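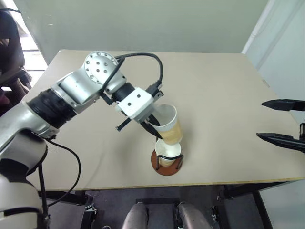

Issue 30 – 14 Jun 2023

Cups, cables and the two-arm rules

I said last issue that I'd get around to the good practice notes, and then I got distracted by a shipment of wrist couplings and the whole thing slid. So, the notes! They're the ones we've been knocking together at Burngate since December for anybody running two arms over one table, and a fair few of you have written in asking if you can pinch them. Yes, you can. Take the lot, change what doesn't suit your bench, and tell me what you changed.

I'll stick with the cups for this one because everybody has a go at cups sooner or later. One paper cup held in the gripper on a tilt, another sitting upright in a little wire holder on a round wooden base, and the base of the top one nearly touching the rim of the one underneath. It looks like the easiest job in the building. It's also where I learned most of what's in the notes, mainly by squashing things.

First up, and this is the rule I'd keep if you made me throw out all the others: one arm moves, the other one waits, and the waiting arm has a spot it waits in. We used to let the second arm hang about wherever it had finished its last move, and you'd get these horrible slow tangles over the middle of the table where neither arm was doing anything wrong on its own. Now the waiting arm stays out to the side, fingers open, until the first arm has let go and backed off. We write the waiting spot into the task sheet with everything else. If your task really does need both arms in the middle together (folding, say, or holding a box while the other hand fills it), that's a separate sheet with a separate sign-off, and please don't just scribble it in the margin of the old one. I've done that. I was told off, and fair enough.

Then there's speed. Our notes say slow for the last 30 millimetres before contact, and I know a couple of you reckon that's overcautious with paper cups, which cost next to nothing. My answer is that the cups are cheap but the habit isn't. People copy the program for the cup task and paste it into the next thing, and the next thing might be a glass beaker or somebody's phone. We cap the whole approach at 200 millimetres a second as well, even in the open air above the table, when there's a person standing within reach. Those are our own house numbers for our own arms, by the way. They're no substitute for your risk assessment or for what the manufacturer's manual tells you, and the manual wins if the two disagree.

Cables! Oh, I could go on about cables. You always end up with a loop from the wrist over to the gripper, and it has to be long enough that the wrist can turn through everything you'll ask of it, and short enough that it doesn't go fishing for things on the table. Ours makes quite a high arch and I'm fairly happy with it. The notes ask you to run the wrist slowly through its full travel with the gripper empty, and watch the plug the whole way, every time anyone has had the gripper off. The bit I'm less happy with is slack cable coming down over the front edge of a table. I've got a loose black one doing exactly that at our end, dangling towards the floor, and by our own notes it ought to be clipped along the underside. It's on the list. Clause 7 says no free cable where a knee, a foot or a chair could catch it, and I wrote clause 7, so you can imagine the comments I get at morning tea.

A few of you asked about fixtures, and whether the wire holder counts as one. In our notes it does. Anything that holds the workpiece still is a fixture, even if it came out of a kitchen drawer, and it gets a position on the task sheet and a mark on the table. The wire ones are good in that they hold the cup around the middle and leave the rim clear, so you can see what the gap is doing as the top cup comes down. What I don't love is that a light base can creep if the top cup nudges it, and after a morning of small nudges your nice taught position is out. Check it against the mark at the start of every run and again after any bump, however small. A dab of museum putty underneath is allowed. Double-sided tape is also allowed, but you're the one who scrapes it off.

Grip force I've changed my mind on. The first draft said to set it as low as will hold the object, and Tekin, the workshop up the road who trialled the draft for us, came back saying it was hopeless, as everyone's idea of 'will hold' was different. So now there's a little test. Pick the cup up, tilt it as far as the task needs, hold it for 2 seconds, bring it back and put it down. If the cup slips, go up a notch. If the sleeve band creases, come down one. Write down the number you finish on. It takes hardly any time and it's saved us a lot of arguing.

Last thing, tidy tables. Keep the work surface to what the task needs, and keep the colour plain if you've got the choice. A matte beige top like ours doesn't throw glare back at you on a bright day, and you can spot a dropped screw on it from across the room. If you've got a window behind the bench, try the task with the blind up and the blind down before you sign anything, especially if you're relying on vision to find the cup. We got caught by that one at the Braltolport open day and I'm still a bit sore about it.

The full notes are on the Hakis members' page, free to download, and the next draft goes in once I've had your changes. I'm hoping to have a proper section on handovers between arms by then – if you've got one that works, send it in, messy handwriting and all.

Comments (3)

benchrat
We use the same waiting spot rule but ours goes up instead of out to the side. Frees up the edge of the table for parts bins. Any reason you went sideways?

mapleandsolder
Clip your cable, mate.

quietgripper
Tried the tilt and hold test this arvo and came down two notches from what we'd been using for months. Could you put a blank task sheet up with the notes? Mine's a photocopy of a photocopy and the boxes have gone all wonky.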